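Onumel: mobiliario y objetos de la nave
Ficha de datos, versión en español

Resumen

Onumel es el inventario del mobiliario con el que se monta y desmonta la sala de ensayo de Wirkon. Recoge muebles de cocina, mesas, vitrinas y cajas, con sus medidas, su estado y la zona de la nave en la que suelen estar. Lo mantienen Huệ Nghiêm (registro y medidas) y Tùng Vũ (revisión). La traducción de esta ficha es de Nermina Dervishi.

El inventario tiene 204 entradas. Cada entrada corresponde a un objeto o a un conjunto que se mueve siempre junto, por ejemplo una mesa con su cajonera.

La sala

La nave es una sola sala diáfana, con suelo de hormigón gris, techo blanco de chapa ondulada y luz de fluorescentes. Los muebles no tienen sitio fijo. La isla de cocina con fregadero se usa como referencia para repartir las zonas, y las mesas largas y las vitrinas se colocan después.

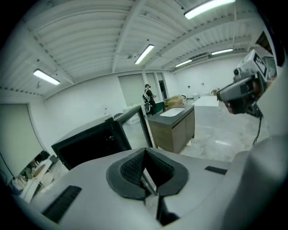 ¿Qué se hace con un mueble que cambia de zona?
Se modifica el campo zona y se anota el cambio en historial.txt, con las iniciales de quien lo ha movido. El identificador se conserva aunque el mueble pase a otra sala o al almacén de Bastholm.

Contenido de la carpeta

muebles.csv: una fila por entrada.
zonas.csv: las 8 zonas de la sala, con nombre corto y límites.
historial.txt: altas, bajas y traslados.
notas/: observaciones sueltas sobre montaje y reparaciones. No siguen un formato único.

Campos de muebles.csv

id: letra de categoría y número, sin espacios. C para cocina, M para mesas, V para vitrinas, K para cajas y embalaje, X para el resto.
nombre: texto libre, en minúsculas.
ancho, fondo, alto: en milímetros, con el mueble cerrado.
color: el de la parte más visible. Si la encimera y las puertas son distintas, se escriben los dos separados por una barra.
puertas: número de puertas, también las correderas. Los cajones van en otro campo.
vidrio: sí o no.
estado: bueno, usado, a reparar, baja.
zona: nombre corto según zonas.csv.

Criterios de medida

Las medidas se toman con cinta metálica y se redondean al milímetro. El alto va del suelo al punto más alto, patas incluidas. En los muebles de cocina el fondo se mide en la encimera y no en el cuerpo. La mayoría de las mesas bajas rondan unos 800 mm de ancho, pero hay que medirlas una a una: las dos series de Sầm parecen iguales y no lo son.

Vitrinas

Las vitrinas son la categoría que más trabajo ha dado. Son de marco negro y puerta de vidrio, y cuando la puerta está abierta ocupan bastante más de lo que dice la ficha. Por eso se añadió el campo apertura, que indica el espacio libre necesario delante del mueble. En las filas antiguas ese campo está vacío.

Para moverlas, se cierra la puerta, se vacían los estantes y se cogen por el cuerpo, nunca por el marco de la puerta. Hacen falta dos personas para las altas. Si se dejan encima de una mesa, la puerta tiene que quedar hacia el pasillo. Los vidrios se limpian con paño seco; el producto que se usaba antes dejaba cercos.
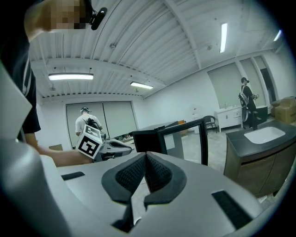
Las bisagras se revisan cada vez que la vitrina cambia de zona. Si la puerta roza o no se queda cerrada, el estado pasa a «a reparar» y se abre una nota con el id en el título. Diệp Tô guarda los tornillos y los topes de repuesto en la caja K23.

Problemas conocidos

El color se apuntó a ojo. «Gris claro» y «gris verdoso» se han usado a veces para el mismo acabado.
Hay 23 entradas sin el campo fondo. Casi todas son cajas de cartón plegadas.
Las encimeras cambiadas en octubre conservan en la tabla el color anterior.
M14 y M41 se confundieron en un traslado. La fila correcta es la que lleva nota.

Cambios

12 de enero de 2018: se añade el campo apertura, se separan cajones y puertas, se corrigen las zonas del fondo.

Correcciones

Se envían a Nhi Trương, con el id del mueble y el campo que hay que cambiar. Si la corrección es de una medida, conviene indicar también desde qué punto se ha tomado.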